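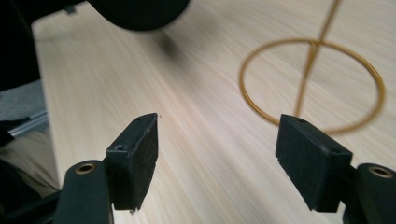 Project Report, Group Narari
Part 3: The fault in the left gripper

In our project we collected demonstrations with two hand-held grippers. The plan was 300 recordings in August. This part of the report explains why we stopped at 182.

The program Sorker reads the opening of each gripper and saves it as a number from 0 to 100. When the jaws are fully open, the value must be 100. At recording 182 the left gripper was open, but the value stayed at 64. We restarted Sorker and the value became correct, so we continued with a practice run. After a few minutes the same error came back.

First we suspected the software, and we lost one afternoon with this idea. Then I moved the cable by hand near the plug and the value jumped. The wire inside was damaged from bending. It was our mistake that we did not check the cables before every session.

The task where we noticed it needs both grippers to press on a soft object from two sides. With a wrong value, the recording says that one jaw is half closed when it is not.

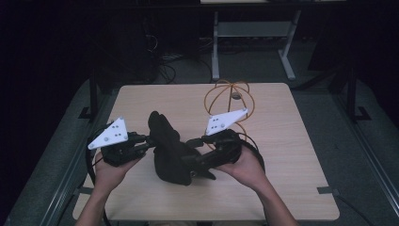

Yevdokiia Boiko asked after our presentation whether the earlier recordings are also affected, and she suggested that we compare the left and right values in all of them. We did this the next morning. Nine recordings had a sudden jump, and we deleted them.

The new cable has a clamp at the plug. We have not yet tested it for a long session.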